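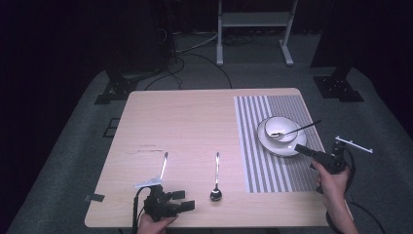 Faraji Sangから、先月の白マットの金属痕は釉薬の配合より先に粉砕を疑うべきだという意見が来た。ジルコンの粒が釉面から頭を出していれば、配合をどう動かしても鋼は削れる、まず篩い残りを見ろ、とのこと。もっともなので今回の手順に入れた。ただし粉砕だけで説明がつくとは思っていない。理由は後述。

12月 釉薬ノート 白マット釉の金属痕(カトラリーマーク)

午前中:前回分の整理

対象は食器用の白マット、社内呼称はEmard白。Emardからの返品分を見直した。返品理由は「スプーンで灰色の線がつく、洗っても落ちない」。該当は見込み中央の浅い部分と、立ち上がりの内側。外側と高台まわりには出ていない。使用時に金属が当たる場所と一致する。

線を実体顕微鏡で確認。釉の欠けや溝は見えず、釉面の凸部に金属が薄く乗っている。クエン酸溶液に漬けて布で拭くと薄くなる。クリームクレンザーではほぼ消える。消したあとに同じ位置を金属でこすると、また同じ濃さで出る。したがって釉が傷んだというより、釉が鋼を削って保持している状態と考えてよい。お客への説明もこの線で書き直す。前の説明書きにあった「釉の傷」という表現は削除。

同じ窯の透明釉には出ない。白の光沢釉はわずかに出るが、指でこすって取れる程度。マットだけが濃い。ここまでは前回の記録と矛盾なし。

候補として残っているもの

(ア)ジルコンの粒度。粗い粒が溶け残り、釉面に突き出る。
(イ)冷却中に析出する結晶。灰長石か珪灰石か、どちらにしても表面を微細に荒らす。
(ウ)単純な焼成不足。窯の下段だけ熱が足りない。
(エ)釉掛けが薄い。立ち上がりで素地の凹凸を拾っている。

Farajiは(ア)、Mwanaishaは(イ)。自分は(ウ)を先に消しておきたい。返品の内訳を棚位置で並べると下段に偏っているように見えるが、出荷時に棚位置を控えていない個体が混じっており、偏りの根拠としては弱い。次から高台裏に棚位置を鉛筆でなく下絵具で入れること。鉛筆は焼けて消える。今さら書くことでもないが、今回それで記録が欠けた。

調合

基本バッチは乾粉300 g、水279 g。比重は前回と揃えた。水をもう少し減らしたい気持ちはあるが、厚みが変わると(エ)が動くので今回は固定。フリットはBrureroのもの、袋は先月と同じ。素地はPongsiriの白土で、素焼きは先月分の残りを使用。新しい土袋を開けると吸水が変わるため、この試験が終わるまで開封しない。

調合は次のとおり。

A 現行のまま。
B 現行のジルコンを細粒品に置き換え。量は同じ。
C 現行のジルコンのまま、ポットミルで4時間粉砕。
D ジルコンを抜いたもの。白さは捨てる。結晶の寄与だけを見る。

Dは製品にならないが、(ア)と(イ)を分けるにはこれが一番早い。Dで線が出るなら結晶側に原因の一部がある。Dで出なければ、とりあえずFarajiの言うとおりに粉砕と粒度に集中する。

Cの粉砕は現行バッチ全量をミルに入れた。ジルコンだけを先に挽く方法もあるが、現場では全量挽きしかやらないので合わせた。挽き終わりの泥漿は粘りが出て、篩の通りが目に見えて悪い。解膠剤は入れていない。釉掛けの前に水を足したくなったが足さず、攪拌だけで対応。Cの試験片は乾燥時に細かいひびが入ったものがあり、指でならした。ならした個体には印をつけた。縮れが出たらここを疑う。

篩い残り。Aは篩の上に白い粒がはっきり残る。指で潰れない。Bはほとんど残らず、Cも同様。Dは長石と思われる粒が少し。Aの残りは捨てずに瓶へ入れ、蓋に「A残」と書いて棚の右端に置いた。重さを量るつもりだったが、上皿天秤の調子が悪く見送り。

試験片

板状の試験片と、見込みのある小鉢の両方に掛けた。板は測りやすいが、実際の線の出方は小鉢のほうが近い。曲面では金属が点で当たり、面圧が上がる。前回、板だけで合格と判断してそのまま量産に入れたのが今回の返品の遠因でもある。板で合格、小鉢で不合格という組み合わせはありうる。逆はまだ見ていない。

釉掛けは浸し掛け。時間は口で数えていたのをやめ、タイマーに変更。厚みは針で突いて確認した。立ち上がりの内側は底より薄い。これは形の問題で、掛け方では完全には揃わない。試験片の端を一か所拭き取り、焼成後に段差で厚みを見られるようにしてある。

焼成

窯はStikitzの小型電気窯。上段と下段にA〜Dを一揃いずつ。コーンを各段の手前と奥に置いた。プログラムは量産窯の曲線に寄せたが、この窯は炉体が軽く冷めが早いので、冷却側は同じにならない。(イ)を調べるには都合が悪い。今回は自然冷却の一本だけを焼き、徐冷は次回に回す。

焼成後のコーンは上段、下段とも同じ倒れ方。手前と奥の差も目では判別できない。少なくともこの窯では(ウ)の条件を再現していないことになる。量産窯の下段については別に測る必要がある。量産窯の熱電対は上寄りに入っていて、下段の温度は誰も見ていないに等しい。Mwanaishaが量産窯にコーンを入れる件を窯詰め担当に頼んでくれている。

外観。Aは従来どおりの乾いた白。Bはわずかに滑らか。CはBよりさらに滑らかで、マットというより半マットに近い。爪を滑らせた感触でもCが一番引っかからない。Dは白さがなく、素地の色が透けて灰みを帯びる。表面は意外に荒れていて、斜めから光を当てると細かい結晶のきらめきが見える。Cのひびをならした個体に縮れはなし。

こすり試験

当てる金属を揃える話。前回まではそのへんにある匙で各自こすっていたため、人によって結果が違った。市販の匙は材質も磨きもまちまちで、大きさが違えば先端の丸みも違い、同じ荷重でも接触面が変わる。形を一つに決めることと、材質を一つに決めることは別々に考える。

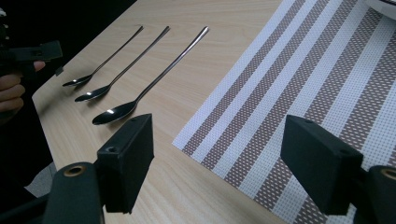

結局、比較試験には先を丸めたSUS316の丸棒を使うことにした。316にしたのは手元に端材があったためで、食器に多い鋼種とは限らない。硬さの近い鋼であれば順位は変わらないと見ているが、確認はしていない。アルミ棒も参考に一本用意した。アルミはどの試験片にも濃く出てしまい差がつかない。順位づけには向かず、最悪条件の確認用とする。

手順。棒を治具に立て、錘を載せ、試験片のほうを引く。往復はせず一方向。同じ場所を重ねてこする区画と、一回だけの区画を作る。棒の先端は試験片ごとに研磨紙で整え、アルコールで拭く。先端に前の釉の削り粉が残ると次の試験片が不利になる。この拭き取りを一度忘れたのでBの下段はやり直した。やり直し前のデータは破棄。

判定は線の濃さを見本帳と比べて段階で記録。見本帳はMwanaishaが作ったもの。蛍光灯の下と窓際とで見え方が変わるため、判定は検査台の灯りだけで行う。夕方に窓のブラインドを閉め忘れたまま二枚判定し、翌朝見直して段階が一つずれた。窓際の値は消して朝の値を採った。

結果

A:一回こすりで線が出る。重ねるとすぐ濃くなる。上段と下段の差なし。
B:一回では薄い。重ねると出る。クレンザーで完全に消える。
C:一回ではほぼ見えない。重ねても薄い。布の乾拭きで取れる部分がある。
D:一回で出る。Aより薄く、Bより濃い。

Dに線が出たので、ジルコンだけが原因という説は採れない。結晶による荒れも鋼を削っている。一方でCは、ジルコンの量も種類もAと同じなのに大きく改善した。粉砕の効果は明らか。ただしCは全体を挽いているため長石も細かくなっており、溶けが進んでガラス分が増えた可能性がある。半マットに寄った外観もそれで説明がつく。粒度が効いたのか溶けが効いたのか、この組み合わせでは分離できない。設計が甘かった。Dを挽いたものを一つ入れておけば見えたはずで、次回Eとして追加する。

Farajiへの返事:粉砕は効く。それだけでは足りない。Dの試験片を送るので見てほしい。

小鉢での確認。板と同じ順位になった。ただし立ち上がりの内側では、どの調合でも底より一段濃い。Cでもここは乾拭きで取れない。厚みの段差を見ると立ち上がりは確かに薄いので、(エ)も消さずに残す。形を変えて立ち上がりを緩くする案はEmardの寸法指定があるため今は出さない。

酸とアルカリ

金属痕に気を取られて耐薬品を忘れないこと。マットは溶けが足りないと酸に弱い。レモンの輪切りを一晩載せた。朝、AとBは変化なし、Cも変化なし。Dは輪の跡がうっすら見えるが、角度をつけないとわからない。食洗機用洗剤の温液浸漬は今日から開始。液は毎朝交換。引き上げ後にもう一度こすり試験をかける。洗浄で表面が荒れれば金属痕は後から悪化するはずで、返品が使用開始からしばらくたって来ていることとも合う。

現場に入れる場合の問題

Cをそのまま採ると外観が変わる。Emardは乾いた質感を指定しており、Cの半マットは見本から外れる。Mwanaisha Mollelの案は、Cのまま冷却を遅くして結晶を戻すというもの。結晶が戻れば荒れも戻るので、線がどこまで戻るかを見ないと判断できない。細かい結晶が密に出るなら質感と両立するかもしれない。大きい結晶がまばらに出た場合はだめだろう。

Bは外観がほぼ変わらず、工程も変わらない。原料代が上がる。線は重ねれば出るが、クレンザーで消えるなら説明書き付きで許容という見方もある。営業はこちらを好みそうだが、自分はまだ賛成しない。重ねてこするのが普通の使い方である。

ミルの能力も足りない。量産量を4時間挽くとミルが一日ふさがり、透明釉の仕込みとぶつかる。夜間運転は音の件で不可。

次回

・E(Dを粉砕したもの)を追加。
・BとCの中間として、細粒ジルコンで短時間粉砕。
・徐冷を入れた一本。冷却の保持温度はMwanaishaと相談。
・量産窯の下段にコーン。結果が来るまで(ウ)は保留。
・天秤の修理。A残の秤量はその後。
・見本帳の一番薄い段が汚れてきている。作り直し。
・SUS316以外の鋼の棒を一種。端材置き場になければ購入申請。

追記、夕方。Cの泥漿を瓶で静置しておいたところ、底が固く沈んでいた。攪拌で戻るが時間がかかる。ベントナイトを足すか、凝集剤を少し使うか。足せば掛かりの厚みが変わるため、今回の比較が終わるまでは触らない。瓶は毎朝振ること。蓋が緩いので押さえて振る。

もう一点、前回のページで見込みの線を「擦り傷」と書いた箇所に二重線を引き、「金属痕」に訂正した。元の字は読めるように残してある。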